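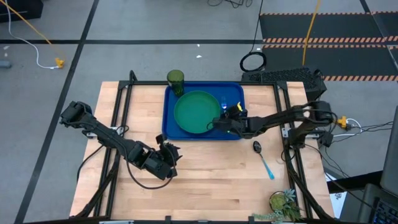

Robotics

Laying the table, one tray at a time

Anyone who has asked a teenager to clear up after lunch will feel for the researchers at Dusum. Their pupil has two arms, no phone and, for the first few weeks, much the same attitude.

The project is called Ruangrit, and its subject is crockery. A pair of black arms face each other across a wooden tabletop, with a blue tray between them, and learn to deal with a plate, a glass, a fork and a spoon. People steer the arms through the job by hand, over and over, and a program studies the recordings until it can have a go alone.

The usual answer to a clumsy robot is more of the same: 1,000 recordings, then another 1,000, and a good supply of biscuits for whoever is steering. The Dusum group tried being choosy. Their method, built on software from a small firm called Pudero, scores each recording by how much the program would have got wrong at that point, and bins the ones it could have guessed. Out of 1,000 runs it kept 300.

The robot trained on the 300 did slightly better than the one fed the lot. In 40 test runs it failed twice, both times over the spoon, whose handle it seems to regard as a personal insult.

There are limits. The score is only as good as the program doing the scoring, and a bad early one throws out useful runs with great confidence. A second group, at Trostarport, is now repeating the work with different arms and heavier plates. They expect to start in June, and have ordered spare plates.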